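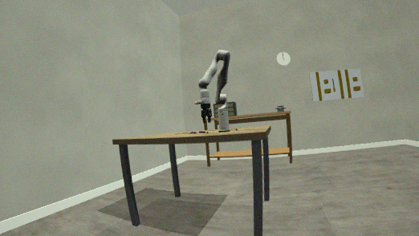

Página 3 de 23

Tópico: Óleo de linhaça ou verniz para tampo de mesa?

fadau_oficina
21 de janeiro de 2019
Comprei uma mesa usada com tampo de madeira clara e pés de metal escuro. O tampo está seco e com marcas de copo. Já lixei com grão 120 e depois 180. Fico na dúvida entre óleo de linhaça e verniz à base de água. A mesa vai ser de uso diário, com refeições e computador.

serragem50
Óleo. Fácil de retocar, não descasca. Três demãos finas, um dia entre cada uma, e limpa o excesso com pano.

Matubbar
Discordo. Linhaça crua leva semanas para curar e não segura água quente. Em mesa de refeição eu passo verniz, sempre. Uso o da Sekis acetinado há quatro anos e lavo com pano e detergente sem problema.

serragem50
Falei linhaça, não falei crua. Existe a cozida, que seca bem mais rápido.

Matubbar
Mesmo a cozida mancha com panela. Já refiz dois tampos de cliente por causa disso.

pinus_e_cia
Depende da madeira. Se for pinus, o óleo amarela bastante com o tempo. Fadau, qual é a madeira?

fadau_oficina
O vendedor disse que era freijó, mas não tenho certeza. O tom que procuro é este, marrom claro:
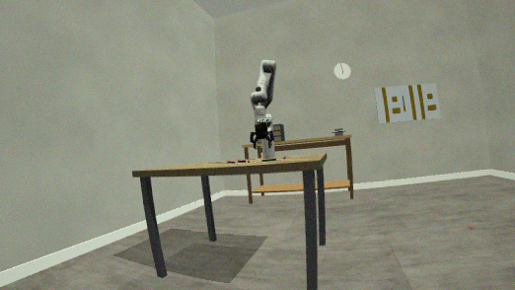
Tampo claro com pés escuros.

pinus_e_cia
Por foto não dá para saber a espécie. Testa na parte de baixo do tampo, um pedaço com cada produto, e espera uma semana.

lixa_fina
Alguém já usou a cera Ornar por cima do óleo? Passei em agosto numa bancada e ficou pegajosa.

serragem50
Passou antes de o óleo curar. Tira com aguarrás e espera.

lixa_fina
Esperei dez dias. Acho que o produto é ruim mesmo.

Matubbar
Cera em mesa de jantar não recomendo de nenhuma marca. Fadau, lixa mais uma vez com 220 antes do acabamento e 400 entre as demãos. E desparafusa os pés antes, fica mais fácil fazer as bordas.

fadau_oficina
Obrigado a todos. Vou fazer o teste embaixo com os dois. Quanto rende a lata pequena de verniz?

Matubbar
Para um tampo comum sobra. Não compra a grande, depois de aberta ela empedra.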